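Estley Recipe Cards: notes for the data set

Version 2, updated 21/07/2022
Maintained by Amarachi Ekwueme

What is inside

The set holds 459 recipe cards from home kitchens in Estley and Lerbridge. Each card was typed by hand from a paper original, and one card is one row in the file cards.csv. The oldest cards are written with ink and are difficult to read, so please expect some empty fields.

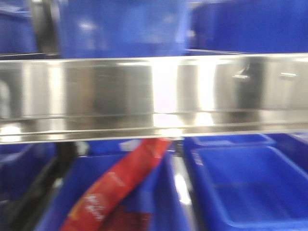
The columns are: card_id, title, village, servings, ingredients, method, remarks. Ingredients are separated by a semicolon. I kept the old measures as they were written — a teacup stays a teacup — and I did not convert them into grams. In the column remarks you find what people wrote in the margins, for example "too sweet for Father" or "only with new potatoes".

Spelling

I left the spelling of the originals. The same dish can therefore appear under several names. The file names.csv joins these variants together, but it covers only the soups and the puddings for now. Bread will be added in December.

Known problems

In 23 cards the oven temperature is missing. Some families wrote only "hot oven" and I did not want to guess. Seven cards have a second page which is lost, and these are marked with the word INCOMPLETE in the title. The servings are sometimes given as "for the harvest", and this cannot be sorted as a number. 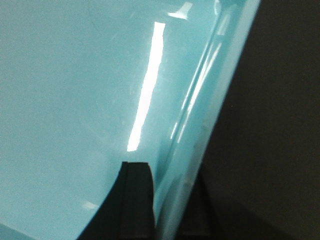
How to load the file

The text is in UTF-8 and the first line has the column names. If you open it in a spreadsheet, choose the comma as separator and set card_id to text, otherwise the zeros at the beginning disappear. The search tool Brundero reads the file without changes.

Use and corrections

You may use the cards for study and for cooking. For printing in a book, please write first to the Osagie Kitchen Archive. Corrections are welcome — send the card_id and the line which you think is wrong.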